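Speckled tan top – stone, laminate or what?

bumow_14
redoing the bench in the spare room. want that mottled tan look, light and dark beige patches. Lomevetti quoted me 474 for a real stone slab, 103 for sealed particleboard. worth the jump??

Vamness
No. Particleboard, two coats of sealer, done. Save the money.

thomas_k
disagree. particleboard swells the minute water gets in a seam. had one go puffy in a month

Vamness
thats a seam problem not a board problem. seal the edges first – everybody skips the edges

bumow_14
no sink near it. mostly crafts, sorting small parts, flat stuff

oldgrout
Then board is fine. One gripe tho, small beige things vanish on that pattern. Dropped a screw on mine, took forever to find.

thomas_k
lol true. still say stone. heavy, stays put, doesnt scratch

Vamness
stone chips. and good luck moving it. what sandpaper are you using bumow? I'd finish with 2000 between coats if you want it smooth

oldgrout
2000 is way overkill for a bench

bumow_14
ok leaning board. oldgrout do pale colors show up ok on yours? alot of my pieces are light green

oldgrout
Green is fine, its the browns you lose. Pic below, pale green block on a mottled tan top, shows up no problem

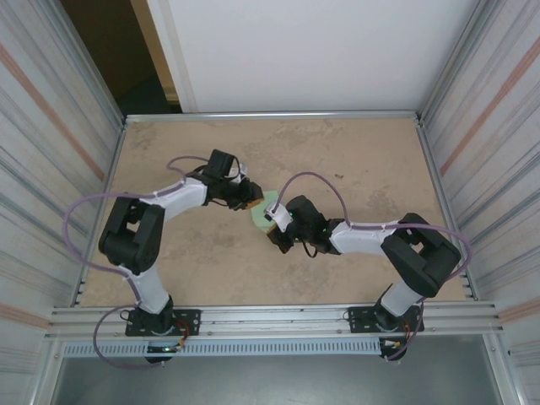
pale green on speckled tan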